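## 4. What counts as a joke?

I coded all 1,839 posts myself (yes, really), and the first thing I had to settle was where a joke about a politician stops and a plain insult starts.

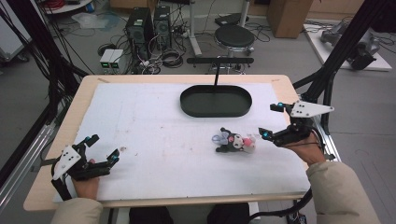

**Figure 2.** Plush toy and green oval tray on a white board.

My rule was simple enough: if a post needed you to know something about the Malen council row to find it funny, it went in as satire. Name-calling on its own didn't. That still left 50 posts I argued with myself over, mostly from the Beltrán forum, where everyone writes in the mayor's voice and you can lose track of who's kidding!

I went back to those in September and changed my mind on 14 of them. Eight moved into satire, the rest moved out. The Zanex threads were far easier – short, rude and nearly all about parking – so I've left them as first coded. Posts that had been taken down before I could read them are missing altogether, and I do wonder whether the sharpest jokes were in there.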